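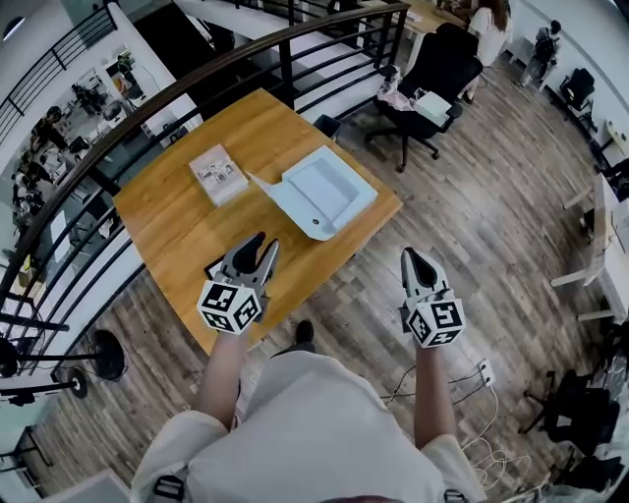 Drirkix hand grippers at the box-packing table, upstairs at our office

Is the Drirkix handheld gripper kit worth renting for a small packing project?

Posted by Morag Menzies

Hello everyone, and sorry in advance for the length of this, I have never been good at short posts. I run a small mail-order business in Clekthorpe (gift books and little boxed sets mostly) and we have been talking since spring with a company called Dunix about putting one robot arm on our packing line. Just the one, for the dullest job we have, which is putting a small book or a thin box into the tray of a bigger box and closing the flap.

Dunix don't program the arm step by step the way I had imagined. They want recordings of people doing the job with a pair of handheld grippers, the Drirkix kit, and then the arm learns from those. So we have had a demo kit in since the start of August and have been taking turns with it. You hold one gripper in each hand, the fingers open and close as you squeeze, and there is a white cube under each one with black square markers printed on it so the software can work out where your hands are. There's also a camera that you wear up top. I got the hang of opening and closing it in an afternoon, which I was rather proud of!

Now the demo is ending and I have to decide. The rental is 700 a month for the pair with the headgear and the recording software, and Dunix say they need 200 good recordings of each task before they will even quote for the arm. We have 3 tasks. We managed 36 on Wednesday, with me and one of the packers swapping over, and by the end my wrists were complaining and so was she. I haven't heard back yet on how many of those were usable.

What I would like to know from anyone who has used these:

Is one month enough, or am I fooling myself?

Are the pointed fingers any good on flat things? Picking up a thin box that is lying flat on a table is much harder than I expected. I end up sliding it to the edge, and I don't know whether that counts as a bad habit.

Does it matter where we record? We have been using a wooden table on the upstairs landing by the railing, which is nice and bright but looks down over the rest of the office, so there are people at their desks down there in the background.

And has anyone used the Economou kit instead? Their salesman has been very charming on the phone, but I can't get a straight price out of him.

Thank you so much for reading all that.

brownpaper_pete

Hi Morag, welcome, and don't worry about the length, you should see my posts on the label printer board.

We rented the same kit last year for a job that was close to yours (seed packets into cartons), and I'll try to go through your points in order.

One month is doable if you treat it like a shift and don't fit it in when things are quiet. You have 600 recordings to make in total. At your Wednesday pace that is 17 working days, and a month has a few more than that, but some will be thrown out and you will lose a day here and there to charging, flat-out forgetting to press record, and somebody being on vacation. I would ask Dunix for a weekly rate on the end of the month before you sign anything. They gave us one when we asked, though it wasn't on the price sheet. Also ask them, in writing, what "good" means. We had a whole batch turned down because the marker cubes kept going out of view when we crossed our hands over each other, and if they had told us on day one we would have saved ourselves a very boring repeat.

On the pointed fingers: they are lovely for edges and flaps and not so lovely for anything thin and flat. The black pads do grip, but you need something to get hold of first. Sliding to the edge of the table is perfectly fine as long as the real arm will have an edge in the same sort of place. That is the bit people miss. If your arm is going to be bolted in the middle of a big bench with no edge in reach, then you are teaching it a trick it can't do. Talk to whoever is planning the installation and copy their table height and layout as closely as you can. We ended up tipping the packets against a little ramp made from scrap wood, and the ramp is still on the line today.

Background people didn't cause us any trouble. What did matter was light. Ours was by a window, and late in the day the markers got washed out by the glare. If your landing is bright, do a few recordings at nine in the morning and a few at four and send both lots in before you do the bulk of them.

For the wrists, change over every twenty minutes. Keep your elbows near your sides and bring the table closer to you if you can. The kit isn't heavy when you pick it up, but it is heavy after an hour of holding it out in front of you, and the cube hanging underneath doesn't help. Standing up was better than sitting for all of us except my brother-in-law, who is very tall and used a bar stool.

Would I rent it again? Yes, I think so, though I would argue the price. The arm we got at the end of it does its job well enough, drops a carton now and then, and has never once asked me about the radio station.

tapegun77

economou is cheaper but you have to buy it, no rental when I asked. fingers are wider and blunter so better on flat boxes and worse on flaps. we had one gripper go back for a sticky trigger and it took three weeks to come home. support people were nice about it

also check if dunix will take recordings made on a different kit. the ones we worked with wouldn't

Morag Menzies

Oh this is wonderful, thank you both. Pete, I hadn't thought about the table edge at all, and I am fairly sure the plan has the arm in the middle of the bench, so I will be ringing them first thing. I'm going to try a ramp as well. We have no end of scrap cardboard, so I'll start with that and see if it holds up.

Tapegun, that settles the Economou question for me I think, as most of our trouble is going to be with flaps and I can't be without a gripper for three weeks. I will ask about the weekly rate and come back to let you know what they say. If anyone else has one of these and packs anything thinner than a paperback, please do still chime in!

brownpaper_pete

Good luck with it. If you go with a cardboard ramp, tape it down on all four sides, or it will creep across the table a little with each go and your first recording and your last one won't match. Ask me how I know.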